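**Members' Forum > Visits and Events > Fukex Open Day, Wubshet building: reports and follow-up**

---

**visits_desk** (Moderator)
Posted March 27, 2025

Members who attended the Fukex open day are invited to place their observations in this thread. The general program (registration, safety briefing, tour of the Wubshet building, closing questions) is covered in the notice sent to all sections and need not be repeated. The desk is chiefly interested in the kitchen-task demonstration, which drew the most requests for places and on which the section leads have asked for written comment.

The visiting party from our association numbered 18. The host admitted up to 80 guests over the day in small groups, and each group was given 20 minutes at the kitchen counter. Members who were in different groups may therefore have seen different parts of the routine. Please state which group you were in if you recall it.

Please keep remarks to matters of general interest. Commercial questions should go to Fukex through the contact form on the visitor handout.

---

**northgate_section**

I was in the second group. The host's introduction was brief and well organized. We were told that the arm is supplied by Trirow, that the control software is the host's own, and that the task under study is the handling of bread and other light foods on an ordinary counter. The presenter was clear that the work is at the research stage and that no product was being announced.

The counter had been laid out as it might be in a home. A sandwich was on a blue plate to the left, the cutting board was to the right of it, and the tray with the bear drawing stood behind, with the lemons and the lime on it.
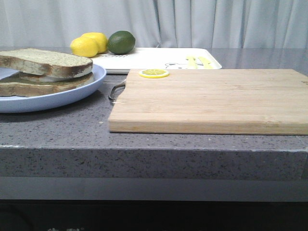
We were asked to hold our questions until the arm had returned to its rest position. I thought this a reasonable rule. In past years, at other sites, the constant interruptions made it impossible to follow any routine from beginning to end. The presenter also told us in advance what would count as a failed attempt: a slice dropped on the floor, a slice torn, or a slice pressed so hard that the mark remained. I would encourage other hosts to do the same.

My one reservation concerns the room. Those standing at the rear could hear the presenter but saw little of the counter except on the monitor.

---

**process_safety_w**

Third group. I agree on the organization of the day and disagree on the value of the demonstration.

A speckled counter, a wooden board, and one slice of bread make a very modest problem. Our members operate lines on which the product arrives at speed, varies from one batch to the next, and must be handled under hygiene rules. None of those conditions was present. The presenter acknowledged this when asked, and I give credit for the candor, but I do not see what a bakery or a catering plant was expected to take away.

I would also note that the safety briefing dealt with visitors and said very little about the arm. I asked what force limit was set and was told that the figure would be sent to me. It has not arrived as of this writing.

---

**catering_standards**

I must respectfully differ with the previous poster on the first point.

Soft bread is a poor object for a gripper. It compresses, it bends under its own weight, and it offers no rigid edge. A slice lying flat is worse again, and the fingers must either come in from the side or find some part of the crust that stands clear of the surface. Anyone who has tried to specify equipment for sandwich assembly will know how much of the budget goes to exactly this operation.

In my group the discussion turned to slices that do not lie wholly on the board. The presenter kept the wrist camera view on the monitor while this was explained, and I found it the most useful part of the session.

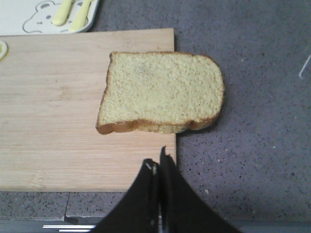 *Wrist camera view. Bread slice resting partly on the board and partly over the counter, gripper fingers at the bottom.*

The point made to us was that an overhanging slice presents two heights to the camera, and that the shadow under the bread can be mistaken for the crust. The crust on the lower side of the slice is darker than elsewhere, which the presenter described as helpful in finding the outline. Whether the software depends on that color difference, and what it would do with a crustless loaf, was not answered in the time available.

As to hygiene, I agree with process_safety_w. No statement was offered about the finger material or its cleaning.

---

**process_safety_w**

I accept that soft bread is difficult. My objection is to the scale of the claim made in the invitation, which used the phrase "ready for the working kitchen." The presenter did not use those words. Someone at Fukex did.

---

**visits_desk** (Moderator)

For the record, the phrase quoted appeared in the first version of the invitation and was removed from the second. The desk forwarded both. Members who kept only the first version may not have been aware of the change.

---

**vocational_training_east**

I attended with the first group on behalf of our training center, and our interest is somewhat different from that of the plant operators.

Our students are seldom shown work in progress. At most trade events they see a finished cell behind glass, running a sequence that has been tuned for weeks. At this counter they could see the objects at arm's length and hear a presenter say plainly what the system cannot yet do. I would bring a class to the same demonstration without hesitation.

Two practical requests for the host, should anyone from Fukex be reading:

- A printed sheet naming the parts of the setup, with the terms used by the presenter. Ours used "wrist view" and "hand view" for the same thing, and our students were confused by it.
- A second monitor toward the rear. I support the comment by northgate_section in full.

I would also ask for a correction to the visitor handout. It lists the Vollen library as the source of the training recordings. The presenter told our group that Vollen provides only the storage and that the recordings are made on site. The distinction matters to us, as our center was considering a request for access.

---

**northgate_section**

On Vollen, my group was told the same. I assumed that the handout was an older printing.

With regard to the exchange on the invitation, I believe both members are correct. The difficulty of the task is real, and the wording was unfortunate. I would not wish the second matter to discourage the host from opening the building again.

---

**fukex_visitor_office**

The visitor office thanks the association for its attendance and for the comments recorded in this thread. We offer the following replies.

1. **Force limit.** The request from process_safety_w was passed to the engineering group on the day of the visit. The value depends on the task profile and will be sent with the profile attached.
2. **Finger material and cleaning.** The fingers now fitted to the arm are not certified for food contact. Food used at the counter is discarded and is not served. This should have been stated at the start of each session.
3. **Handout.** The entry concerning Vollen is incorrect and will be amended.
4. **Invitation wording.** The earlier version was issued before technical review. We regret the error.
5. **Monitors.** A second screen has been requested for the next open day, which is planned for April. The date is not yet confirmed.

The question regarding loaves without a crust has been noted. We have not tested them in a sufficient number to give a reliable answer.

---

**process_safety_w**

I thank the visitor office for a direct reply, in particular on item 2. I maintain my view that plant operators should not travel for this demonstration in its present form. I withdraw my remark about the delay.

---

**catering_standards**

May I ask that the April session include at least one sliced product other than bread? Cheese or cooked vegetables would be of interest to our members. I would also be grateful to know whether the board may be moved between attempts, as no one in my group thought to ask.

---

**fukex_visitor_office**

The board may be moved, and visitors may ask for this. Cheese can be arranged with notice. We would need the request in writing from the visits desk.

---

**visits_desk** (Moderator)

The request will be sent. Members wishing to be placed on the list for April should reply to the desk by private message, giving their section and any access requirements. Priority will go to those who could not be accommodated on this occasion. The thread remains open for further reports from the third group, from which only one member has written so far.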